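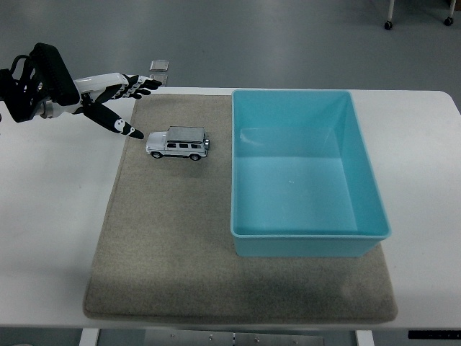 ## 4. Rest Days and Control of Starting Pitchers

### 4.1 The starts in the sample

The previous section looked at how long a starting pitcher stays in the game. In this section we ask a different question, namely if the number of rest days before a start has a relation with the control of the pitcher. By control we mean only the share of batters who receive a walk or are hit by a pitch. We do not study the speed of the ball, which was not measured at most of the fields in the league.

The sample has 364 starts from eight seasons of the league. All of the 13 clubs that played in this period are present, but they are not present in equal measure. Lillside and Osman kept their score sheets carefully from the first season, and Salosska began to keep the full pitch record only later. For Millow we have all seasons, although the sheets of one April were copied by hand from a scorer's notebook and the order of the batters is not always clear there. We kept these starts when the total of walks agreed with the printed result of the game, and otherwise we left them out.

A start is counted when the pitcher throws the first pitch of the game for his club. We removed 14 starts which were stopped by rain before the end of the second inning. In such a short game one walk changes the share very much, and the pitcher often knows from the weather that he will not throw for long. The total given above is the number after this removal. The record was closed on Monday, May 17, 2021, and corrections which the clubs sent after this day are not included.

### 4.2 How rest was measured

Rest is the number of full days between the last game in which the player pitched and the present start. This sounds simple, but in an amateur league it brings a problem. Many of the players pitch also for a company team or a school team, and these games do not appear on the league sheets. We asked every club for the dates of outside games. Lillside and Millow gave complete lists. Salosska gave a list for its older pitchers only – the younger ones were under the care of their school coaches, and the club had no paper about them.

For this reason we use three groups and not the exact number of days. The first group is short rest, where the pitcher worked again inside the same week. The second is normal rest, where he kept the weekly turn of the league. The third is long rest, where at least one turn was missed. When an outside game was known, we used its date. When it was not known, the start was placed by the league dates alone, and we marked it so that it could be taken out in a second run.

Innings thrown in relief are also counted as pitching. We discussed for some time if a single inning in relief should have the same weight as a full start. It should probably not, but the sheets do not give the pitch count of relief work before the later seasons, and we did not want to use one rule for the old sheets and another for the new ones.

### 4.3 Results

Pitchers on short rest gave more walks than pitchers on normal rest. The difference is present in the first inning and becomes larger after the batting order has come around once. This agrees with what many coaches in the league expect, so it is not a surprise. More interesting is the group with long rest. These pitchers also had weaker control at the beginning of the game, but the difference was gone by the third inning, and after this point we cannot separate them from the normal group.

The clubs do not all show the same picture. Osman used short rest more often than any other club, and its pitchers lost less control than the rest of the league in the same situation. We see two possible readings. It may be that the club chose for this work only the players who could bear it. It may also be that the bullpen session between starts, which Osman made shorter when the next start was near, had some effect. Our data cannot decide between the two, and we would be careful with advice to other clubs.

**Figure 1.** Toy car held in a gripper above a beige felt mat, with an empty light blue bin to the right.

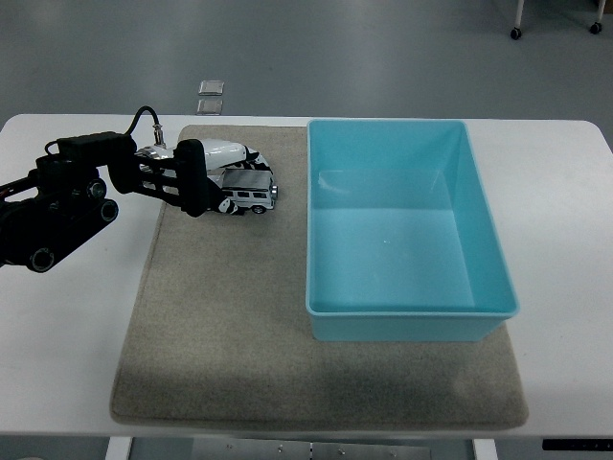
A further point concerns the catcher. When the usual catcher was behind the plate, the effect of short rest was smaller at Lillside and at Millow, while at Salosska there was no change. The number of starts with a second catcher is low at every club, and most of them fall late in the season, when the pitchers are tired anyway. We report this result for completeness and do not build on it in the later sections.

### 4.4 Checks

We repeated the comparison without the starts that were placed by league dates alone. The direction of the result stayed the same for short rest. For long rest it became weaker in the first inning, which is natural, as some of these pitchers had surely thrown somewhere else in the meantime – a pitcher with a hidden outside game is not a rested pitcher.

We also repeated it without Osman. Then the loss of control on short rest becomes larger, and the spread between the remaining clubs becomes smaller. Taking out any other single club did not change the result in a way that we could notice on the inning-by-inning tables.

The size of the strike zone is another matter. The league sends umpires by district, and a pitcher at Salosska meets the same few umpires through most of the season. We compared home starts only with home starts and away starts only with away starts, and the order of the three rest groups did not change. The umpire's name is missing on many of the older sheets, so a stricter test by umpire was not possible for the full period.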